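Call for participants: help us write a code of good practice for robots at the repair bench

Vokero is looking for people who work with their hands on electronics, and for people who look after those who do, to join a working group on the safe and sensible use of robot arms in small repair and refurbishing workshops. We would love to hear from you, whether you have spent years next to a robot or have only ever shaken your head at one from across the room.

A little background first. There is plenty of guidance for big factories, where the arm stands behind a fence and does the same thing all day. Our members' shops are another matter. The arm shares a bench with a person, the job changes from one computer case to the next, and the rules tend to be a sheet of paper taped up by whoever was in first that morning. Some of those sheets are very good! We have collected 62 of them so far, and they disagree with each other on nearly everything, from how close your hands may be while the gripper is closing to whether a board should ever be worked on with its coin cell still fitted.

What we want to end up with is a short, readable code that a workshop of four people could put into use without hiring anybody. The draft will cover static and earthing, grip force near sockets and memory slots, who may stop the arm and how, keeping stray cables away from the joints, what to write down when a part is damaged, and how a new starter should be shown the ropes. There will also be a chapter on teaching the arm by hand — the part our members ask about most, and the one where we feel least sure of ourselves.

Who we are hoping for

We have 14 places. Half are kept for people who do bench work day to day, paid or unpaid, and the rest are open to supervisors, trainers, safety representatives, and anyone who has written or had to live by workshop rules. You do not need a degree or any programming. You do need to be willing to say so when a sentence makes no sense to you, and to be patient with others who are doing the same.

What taking part involves

The group will meet for six online sessions of two hours each, with a reading of up to 12 pages beforehand. In June there will be two days at the Odell workshop, where we try the draft rules out at the bench, arm and all, and cross out whatever gets in the way. Travel and lunch are covered, and each participant receives 400 pounds for their time. If you cannot travel, please apply anyway and we will set up a video link.

Everything said in the sessions stays in the group unless you agree otherwise. Your name appears in the finished code only if you would like it to.

How to apply

Write to Iraklis Mitsotakis-Vlachou at the Vokero office, by post or e-mail, and tell us in a page or less what you do and one rule at your workplace that you would keep or change. Spelling will not be marked. Voice recordings are just as welcome — please keep them under five minutes. If you need papers in large print or a signer at the sessions, mention it in your letter and it will be arranged.

Call posted 2020-03-19. Applications stay open until the places are filled, and everyone who writes will get a proper answer.

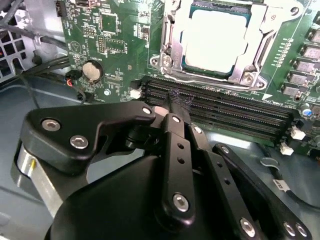 Garba: I'd like to put my name down, and my rule is that whoever is at the bench can stop the arm without having to explain themselves afterwards. We had it the other way for a while, with a form to fill in for every stop, and people just stopped pressing the button. Will the code say anything about paperwork of that sort? Also, can two of us from the same shop apply, or is it one each?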